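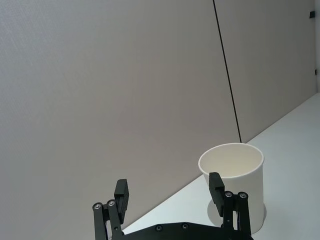 8 Aug 2018

The undersigned resumed the workplace diary this morning at the request of the site office. Entries will again be kept for the duration of the Walum introduction and forwarded to Anghel at the close of each month. Previous volumes remain in the gray cabinet in the supervisors' room.

The morning meeting began at the usual hour. The packing staff were informed that the preparation of desk sets for the Clornen account will pass to the two-arm station in stages. The account requires 496 sets per order, and until now each set has been filled by hand at the long bench. Management confirmed in writing that no position will be withdrawn before November, and that any change of duties after that month will be discussed with each employee individually. Several employees asked what "change of duties" was intended to cover. The reply was that training places are available for station operation and for incoming inspection. I did not consider this a full answer and have requested a second page from Anghel.

I attended the station for most of the forenoon together with Radu Lazăr. The task under study is the placing of pens and markers in a cup. At the bench this is done without thought, often during conversation. At the station each part of it has to be settled in advance: where the cup is to stand, which arm is to take the pen, how far the fingers are to open, and at what angle the pen is to be carried.
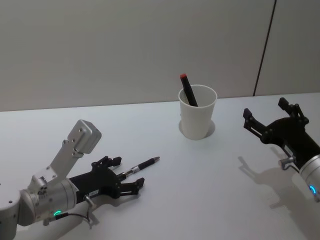

*Photo: Walum project records, packing department*

Radu Lazăr has packed by hand at this site longer than any other member of the present staff, and his remarks were taken down in full. He noted that a packer turns the pen in the fingers before it reaches the rim, and that new employees need to be shown this. He was asked to repeat the movement slowly and found it difficult to do so. He tried it first with the right hand and then with the left, and afterward wrote the order of movements on a card, which has been placed with the station papers. I have asked that his name be kept on the card.

It should be recorded that the mood at the bench was quiet. Two employees have put their names down for station training. One has asked to remain at hand work as long as it exists and does not wish to be approached again on the matter. The request has been granted. There was also a complaint that the bench has become a place where people are watched – visitors to the station tend to stop there on the way and look on without introducing themselves. I have written to the site office that visitors are to be announced at the morning meeting.

The hourly sheet was discussed after lunch. Bench staff have until now entered their own figures, and the agreed rate stands at 127 sets per shift for each packer. The Fistton software keeps its own count for the station. It was proposed that both be shown on one screen in the hall. I objected. The two figures do not measure the same work, as the bench total includes sorting, wiping and the setting aside of faulty pens, and the station total does not. The proposal has been held over.

Breaks remain as before. Station operators will take theirs with the bench and not separately – this was asked for by the staff themselves and accepted without discussion.

Outstanding for tomorrow: the second page from Anghel, a chair of proper height for the operator's desk, and the order for 100 further cups. Radu Lazăr will be at the bench until noon and at the station afterward.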